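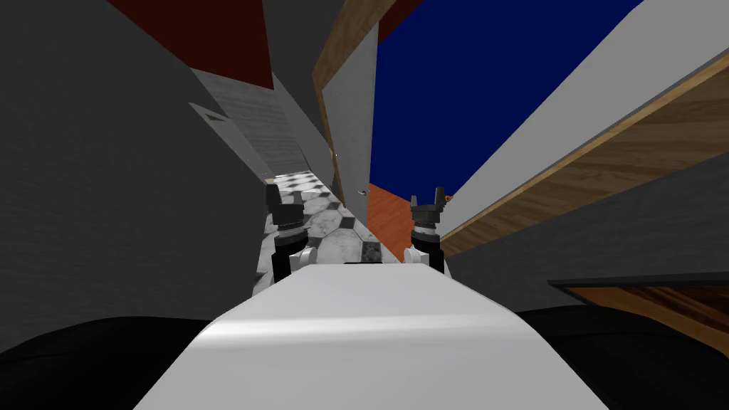

Sim, head view. Both grippers open, gray wall to the left, wooden cabinet or counter to the right, door ahead.

Home | Notebook | Purchasing | Sim runs | Logout
Search entries Go

July, budget entry for the two-arm mobile base

Spent the morning in the simulator before touching the spreadsheet. Graham wants a number for the equipment request and I don't want to give him one until I know which base we are asking for. The narrow passage in the apartment model is what decides it. With the wall on one side and the counter on the other, the clearance we have to work with is small, and the grippers sit out on either side of the body where they will be the first thing to touch.

Two quotes on hand:

Morkis. Wider base, both arms included, grippers extra. Longer warranty. They want the whole amount at order.

Plovadent. Narrower base, same reach on paper, arms priced separately. Half at order, half on delivery. Moataz has talked to them on the phone and says they will hold the price through the end of the month.

I had been leaning toward Morkis for the warranty. After this morning I am less sure. The sim uses the published outline for the base and the shoulder mounts. It does not include cable runs, the emergency stop bracket, or any padding, and all of those add width. If the passage is tight in sim it will be worse on the real floor.

Things to check before the request goes in:

- Measure the hallway in the test unit at floor level and again at counter height. The drawing only gives floor level.
- Ask Morkis if the arms can be parked closer in. Their default carry pose keeps the forearms up and in front.
- Ask Plovadent for the turning circle with arms mounted. The sheet gives it for the bare base.
- Door handles. The model has small metal ones. Check that the fingertips we are pricing can get hold of the type in the test unit.
- Floor. The model goes from tile in the passage to wood in the room past the door. No threshold in the model. There is one in the test unit.

Grippers. We need 2 on the robot and I want 2 spares, so 4 on the order. Last year we bought no spares and lost most of a month waiting on one finger assembly. Luo sells replacement fingertips at $98 a pair and they are supposed to fit the flange on both candidates. Need that in writing. Putting four pairs on the list for now.

Shipping. Plovadent quoted $700 for crate and liftgate. Morkis says shipping is included but their note says "to dock," and we don't have a dock. Moataz is going to call and find out what they charge to bring it inside.

Software. The Plirex license covers the simulator and runs out before the robot would get here under either quote. Renewal has to go on the same request or it comes out of supplies, and supplies is already short. Graham did not know this. Sent him the renewal notice.

Not buying this round: second charging dock, the taller mast, the training days. We can charge overnight with one dock. The taller mast would give a better look over the counter, but it also raises the center of mass and nobody here has a use for it yet. Training can wait until the thing is on the floor.

3:40 pm. Talked to Graham. He is fine with the narrower base if the hallway numbers back it up. He wants the spares on a separate line so they can be cut without redoing the whole request. I told him I would rather they not be cut. He also asked if we could rent for the first stretch. Plovadent doesn't rent. Morkis does, but only the older model with a single arm, and that doesn't tell us anything about this passage.

Moataz thinks we should run the same passage again with the base outline padded on each side to stand in for the cables and bracket. Good idea, cheap to do. He has the config open and will start it tonight. I'll do the tape measure part tomorrow morning and put both sets of numbers in here.

Request form is saved as a draft in the shared folder. Do not submit yet. The vendor field still says Morkis.

Filed under: Equipment planning, Mobile base, Quotes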